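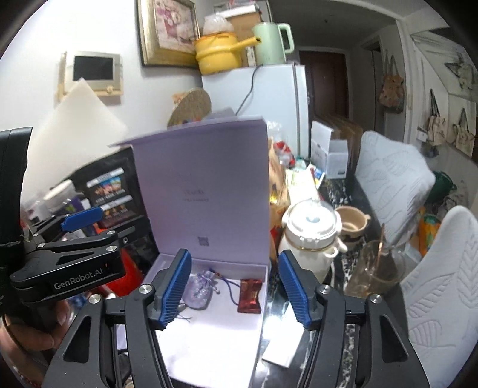
Busco gente para leer en voz alta (y para callarse cuando toca)

Hola a todas y a todos. Llevo desde el invierno escribiendo una obra de teatro, se titula Flostar y por fin tiene un final que no me da vergüenza enseñar. Ahora me hace falta lo más importante: voces. Busco 8 personas para una lectura dramatizada que estrenaremos en julio en la sala pequeña del Stelbridge, y que también se emitirá en directo por internet para quien no pueda acercarse.

La historia, muy por encima: una compañía de aficionados viaja a Bamberg para actuar en un festival y, al llegar, descubre que el festival fue el año anterior. Se quedan igual. Hay discusiones en la cocina de una pensión, una canción bastante mala (la letra es mía, lo siento) y un personaje que durante medio texto solo dice «Ok» y al que le tengo un cariño enorme.

No hace falta experiencia, ¡de verdad! Me interesa mucho más que leas con ganas y que sepas escuchar a los demás. Si has hecho teatro, radio o cuentacuentos, estupendo, me lo cuentas. Los papeles van desde los 17 años hasta la edad que sea, y hay dos personajes mayores, hermana y hermano, para los que me encantaría encontrar a gente jubilada con retranca.
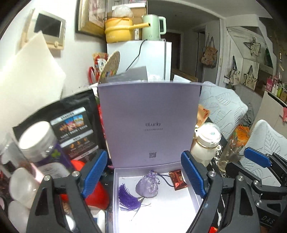 Ensayaremos 9 veces, siempre a las siete de la tarde, en el mismo Stelbridge. Las primeras sesiones serán de mesa, con el texto delante y mucho lápiz; en las últimas nos pondremos de pie y probaremos micrófonos, que con la emisión en directo cualquier carraspeo se oye en toda la península. No hay que memorizar nada – se lee con el guion en la mano hasta el último día.

Sobre el dinero, lo digo claro: los ensayos no se pagan. La taquilla de la función se reparte a partes iguales entre quienes leen, y yo no me llevo nada. La sala tiene 30 butacas, así que haced las cuentas y no dejéis el trabajo.

Para apuntarte, mándame un audio de un par de minutos leyendo lo que quieras: un poema, una receta, el prospecto del ibuprofeno. Escribe también qué tardes tienes libres y si te animas a cantar, aunque sea bajito. Puedes enviarlo por el formulario de contacto de esta página, poniendo Flostar en el asunto.

Recojo audios hasta finales de mayo y contesto a todo el mundo, también si esta vez no hay papel. Si eres menor de edad, necesito además una autorización firmada en casa antes del primer ensayo.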